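Toy kitchen library opens at Lilholm community rooms

August 2022

Families in Lilholm can now borrow play kitchen sets in the same way they borrow books. The lending scheme opened this month in the community rooms on Catacutan Street and is run by Gutum, the local play charity, with stock bought from the toy wholesaler Drikico.

The collection holds 493 pieces, sorted into boxes by type: pans and utensils, crockery, bottles and jars, fruit and vegetables. Membership costs 8 pounds a year for each household. Members may take up to 3 boxes at a time and keep them for a month. Childminders and nurseries pay the same fee but need to bring proof of registration when they join.
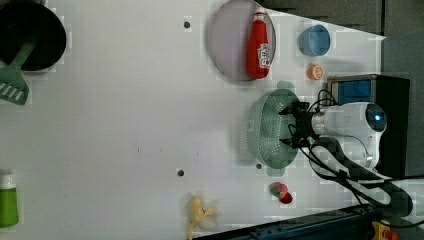

Gutum began planning the library in February, after parents at its play sessions asked whether the kitchen toys could be taken home. A grant of 600 pounds from the Lilholm neighbourhood fund paid for shelving, boxes and labels. The charity says it wanted a mixture of play food and items like those in a kitchen cupboard, so that children can set a table as well as pretend to cook. A light green colander, a round frying pan and a green spatula go well with smaller things such as a toy strawberry or a yellow banana, and a ketchup bottle with a plate gives younger children something they will know from mealtimes at home.

Boxes should be returned clean and dry. Plastic items can be washed in warm soapy water, and the colander holes may need a soft brush if they have been used with sand or dough. There is no charge for a single lost piece, but borrowers are asked to write it on the card inside the lid so that the box can be made up again before it goes out.

Some of the play food is small and is not suitable for children under three. Those boxes carry a red sticker and are kept on the top shelf.

The library is open during the morning play sessions and for an hour after school in term time. Boxes can be reserved at the desk. Donations of play crockery in good condition are welcome, but Gutum cannot accept glass or anything that takes batteries.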